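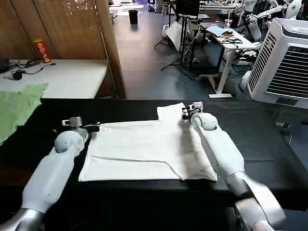
Minutes, Nindlow clothing store, folding and sorting meeting
April 13, 2025

Present: six members. Apologies: two.

**1. Minutes of the last meeting**
Agreed, with one correction. The December minutes said the shirts were "now stored neatly". It was pointed out that they were stored. The word "neatly" was struck out.

**2. Folding T-shirts**
A proposal was put forward that all T-shirts be folded to one pattern: laid flat, sleeves in, sides in, bottom edge up, finishing as a rectangle. The proposer claimed this would save shelf space and make sizes easier to find. Asked how much space, the proposer did not have a figure.

Several doubts were raised. The last pattern we agreed lasted three weeks before people went back to doing it their own way. Sleeves are the usual trouble, as they work loose and stick up while the rest is being folded, and the whole shirt then gets done again or, more often, doesn't. A diagonal crease across the front was also mentioned. The proposer said creases drop out when the shirt is worn. This was not accepted by everyone.

Agreed to try the pattern on the white shirts only. Two members asked for their view to be recorded that it will make no difference.

**3. Folding boards**
Povstead have sent a leaflet for a plastic folding board. The leaflet says it gives a "perfect fold every time". The meeting would like to see it do a child's vest. No order to be placed until someone has borrowed one and tried it on shirts of different sizes.

**4. Tables**
It was asked whether folding should be done only on the black-topped table. White cotton shows up well against it, and so does lint, which some thought a point in favour and others did not. Sæther wipes were suggested for cleaning the top between batches. The cost was queried. A damp cloth was felt to do the same job and we have plenty of those.

Agreed that the table top be kept clear for folding. What this means in practice was discussed for longer than it deserved.

**5. Count**
The shelf list says 81 white T-shirts. The person who checked it got a different number, then got a third number on going back. The list stands for now, marked "not confirmed".

**6. Shelving**
Furnholm have quoted for a further bay. The quote leaves out fitting and delivery. Returned to them with a request for the full price. There was some feeling that if item 2 works as promised we should not need another bay at all, and the proposer was asked to say so in writing. Held over.

**7. Any other business**
Labels on the large sizes are still peeling. Raised last time, and the time before.

**Actions**
- Try the folding pattern on white shirts and report back
- Ask Povstead for a board on loan
- Recount the white shirts, two people, separately
- Chase Furnholm for a full price
- Labels: no one came forward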